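Ticket 200-44: Records missing from site list after sync
Product: Janix field recorder app
Status: Solved
Opened: Feb 13, 2024

Problem as reported
Two visits to the Limano reserve were entered on the phone, one for plants and one for hoverflies. Both show as sent in the app. On the website the plant list is complete, but six of the hoverfly records are missing. The counts on the phone and the website should match. Logging out and back in made no difference.

First reply
Please check whether the missing records have a grid reference of their own or are using the one for the site. Open the visit, tap a record and look at the Location line. Let us know the app version as well, from the Settings page.

Reply from user
All six say "Kos meadow", which is a sub-site I added in September. The others say "Limano". The app is up to date. I have not deleted anything.

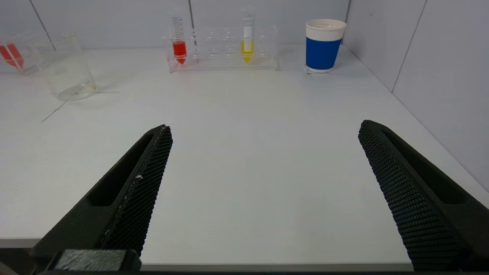
Two gripper fingers with textured pads, over a white tabletop.

Second reply
Thanks, that narrows it down. Sub-sites made on the phone have to be matched to a parent site before the website will show their records. Kos meadow has no parent set, so the records were accepted and then held back. They are safe on the server. We can see all six, with dates and species names.

Steps to fix
1. On the website, go to My Sites and open Kos meadow.
2. Under Parent site, pick Limano and save.
3. Go back to the phone and pull down on the visit list to refresh.
4. Wait a few minutes, then reload the species list on the website.

Do not enter the records again – you would end up with duplicates, and the county verifier would have to reject one set by hand.

Reply from user
Done. Four came through right away. The other two are still missing, both Sphaerophoria females entered to genus only.

Third reply
Those are hidden by the filter on your list page. It is set to "Species level only". Change it to "All ranks" and they will show.

Reply from user
Yes, all there now. Could the app warn you when a sub-site has no parent?

Closing note
Request passed to the Gesier team, who look after the sites part of the app. No date for it yet. Ticket closed.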